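Cotent Desk and Floor Package: equipment page and planning notes

Reading time: 3 minutes

The Cotent package is supplied by Toter for teams setting up a first working area for an arm with a multi-fingered hand. It covers the items that are normally left out of the robot order: floor marking, work surface, operator position, cable routing, partitioned boxes and spare hand fasteners. The robot itself is quoted separately.

This page is written for whoever has to put the figures in a budget. It does not cover software or training.

1. Floor area

Plan the floor before the furniture. The package assumes low-pile carpet or sealed concrete. Deep-pile carpet is not supported, as tape lifts at the corners and stands do not sit level.

Each kit includes 50 metres of yellow marking tape. Corners should be laid square. Keep one marked area for each piece of standing equipment and leave clear floor for the hand on the outside of the line. Tape on carpet wears faster than tape on a hard floor and should be entered as a consumable. 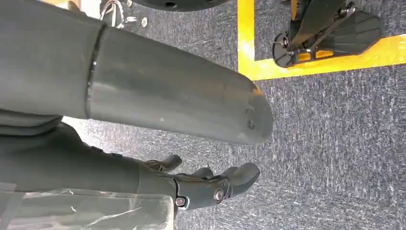 Multi-fingered hand over carpet, with yellow tape turning a corner and equipment standing inside it.

Clear plastic sheet is available by the roll for covering arm housings. Specify the width when ordering. Sheet must be kept away from the finger joints.

Bolts at the knuckles and wrist should be checked for tightness every 58 operating hours. A driver set is included in the package; replacement bolts are not, and must match the hand on order.

2. Desk and operator position

One desk is sufficient for box work with a single operator. A second, adjoining desk is advised where power strips and storage have to be kept off the main surface.

Allow for the following on the desk at the same time:

- laptop, open
- partitioned cardboard box
- power bank or other handled item
- adapters and their leads

Cable runs take more surface than buyers expect. Order the 2 metre leads for equipment on the same desk and use the grommets where the furniture has them. Leads that cross the desk should be kept clear of the path of the forearm.

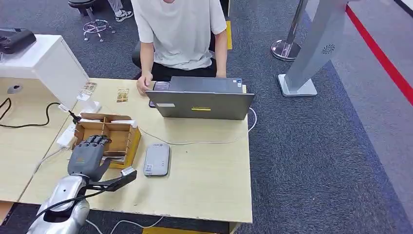

Hand at the front edge of a partitioned box, operator seated across the desk.

Partitioned boxes are supplied flat, with loose dividers. They are priced as consumables. Sites that handle mixed items should order more than one divider pattern, and should keep a record of which pattern was used for which task.

Sensor brackets are not part of the package. Where a bracket is mounted beside the hand, give its outside dimensions on the order form so that the box openings can be checked against it.

3. Budget lines

Package, desk and floor: capital
Second desk: capital, optional
Tape, sheet, boxes, dividers: consumable, reviewed quarterly
Replacement bolts: maintenance
Installation by Shehu: service, quoted per site

The part number for the complete package is 261. Orders for delivery before the end of the year should reach the Hulletden warehouse by the first week of November. Furniture and consumables are shipped separately and may arrive on different dates.

Prices on request. Specification correct at June 2019.

Contact Toter sales | Copyright Toter | Back to top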